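Flemico opens sample room for kitchen and bathroom surfaces in Clisurham

Clisurham, Friday, April 5, 2024

Flemico, the supplier of wall coverings and stone-look surfaces, opens a public sample room in Clisurham this month. Visitors can borrow large samples of wallpaper and worktop material and take them home for 4 days before they make a decision. The service is free of charge for private households, and a returnable deposit is asked for the stone samples only.

The company has sold its products through building merchants and interior shops for many years. In these shops the customer usually sees a piece that is not larger than a playing card. According to Flemico this is the most common cause of disappointment, especially with veined patterns. A small piece can show only the calm part of the pattern, or only one strong vein, and the customer orders a full worktop on this basis.

"We receive the same telephone call every week," says Ecaterina Surdu, managing director of Flemico. "The customer tells us that the delivered top is not the one from the shop. We go and look, and it is the same one. He saw a small corner of it, and now he sees all of it. We would like people to see all of it before they pay."

The sample room is divided by color families and not by price. Gray is the largest family at the moment, and the staff expect most questions to be about how a gray worktop and a patterned wallpaper can be used together. The advice of the company is to let one of the two surfaces be quiet. A small, regular flower print on a pale ground works well with a lively marble pattern, while a large print beside the same marble can make a small kitchen feel restless. 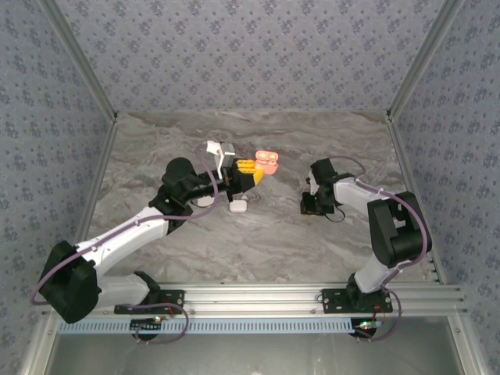 Ulla Lappalainen does not agree that a small print is always the safe choice, and she said so at the preview evening in March. In her opinion a small print becomes almost invisible from the other side of a room, and then one could as well have painted the wall and saved the money. She would like to see the company show more large prints in the new room, also together with marble.

Flemico has taken this comment seriously. One wall of the sample room will now change every season, and the first change will bring large leaf patterns from the Saarela collection. The wall will be hung at full height, so that visitors can step back and judge the pattern from a distance.

Samples can be borrowed in two sizes. The wallpaper samples are cut from the roll at full width, and Flemico recommends fixing them with low-tack tape at eye height, first near the window and then in the darkest corner. The worktop samples are heavier and should be laid flat at the height where the real worktop will be. A sample that stands on the floor against a cupboard receives the light from another angle and will look darker than it should.

For marble, the company gives some more advice. Look at the sample in the morning and again under the kitchen lamp in the evening – a cool gray can turn slightly green under some lamps. Brown and rust-colored veins are the part that most people forget when they choose the rest of the room.

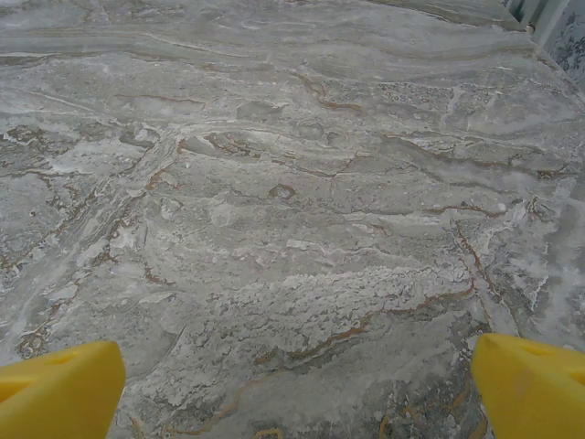

They go well with oak, brass and warm white paint, but they can look dirty next to a very blue white. Customers who already have blue-white cabinets are advised to ask for a marble with veins in gray or charcoal only.

The sample room also has a table where visitors can try cleaning products on offcuts. Polished natural marble is sensitive to lemon juice, vinegar and wine, and Flemico wants buyers to see such marks before they choose.

"I prefer that somebody makes a stain here than at home," says Valtteri Vainio, who is responsible for the sample room. "After this some people will choose another material, and this is fine for us also."

The sample room is located in the former Vorno paint store and has 100 wallpapers and 2 cutting tables at the opening. Appointments are not necessary, but visitors who bring a floor plan are asked to book a time with the staff.

Press contact: Paraschiva Ardeleanu, Flemico, Clisurham. Pictures of the surfaces can be requested from the press office.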